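An Afternoon at the Bravberg Open House

I had been meaning to go to the Bravberg open house for years, and this December I finally put it in the calendar in ink and went. Bravberg, for those of you who don't live out our way, is the old wool mill by the river, the long brick one you pass on the road to the lake. The spinning stopped a generation ago, but the building has filled up again with small workshops, and once a year they open all the doors from noon until 5 and let the rest of us wander through with our coats over our arms.

I started on the ground floor with Fagerlund, the blanket weavers, mostly on account of the smell of coffee coming from their corner. They run 4 looms, all of them older than I am, and when even one gets going you feel it in your teeth. I stood there far too long. The woman at the loom let me hold a shuttle, which was heavier than I expected and worn as smooth as a river stone, and she told me that threading up for a new pattern takes her most of two days. I will never complain about the price of a blanket again (well, I might, but quietly).

From there it was up the stairs, and there are a lot of stairs, to Dornus, who bind and repair books. They had a family Bible with 93 years of births and weddings written inside the cover, and they were showing how a torn page gets mended with thin paper and paste. I asked whether my grandmother's cookbook could be saved, gravy stains and all, and was told to bring it in and leave the gravy where it is.

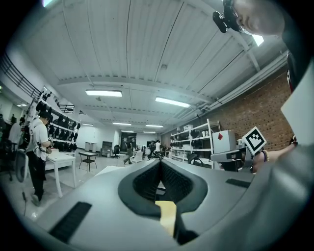 Upstairs at Bravberg during the open house.

After that I needed to sit, so I had soup in the canteen on the top floor. It was split pea, with good dark bread, and the windows up there look straight down the river to the weir. If you go next year, go up before two, because by the time I left the line was down the hall and the bread was gone.

My last stop was Flavex, the dye shop out in the yard, and I'm so glad I didn't skip it! They had 28 skeins hanging along one wall, going from a buttery yellow to a brown like strong tea, all of it from plants. My favorite was a soft green that I'm told comes from birch leaves and a bit of iron. I bought two skeins of it and have no idea yet what they'll become.

A few practical things. Parking is free but the lot is small, and the walk from the bus is pleasant enough in boots. There's an elevator at the river end, though the sign for it is easy to miss. Fagerlund takes cards and Flavex was cash only, so I had to go back to the car for my emergency twenty.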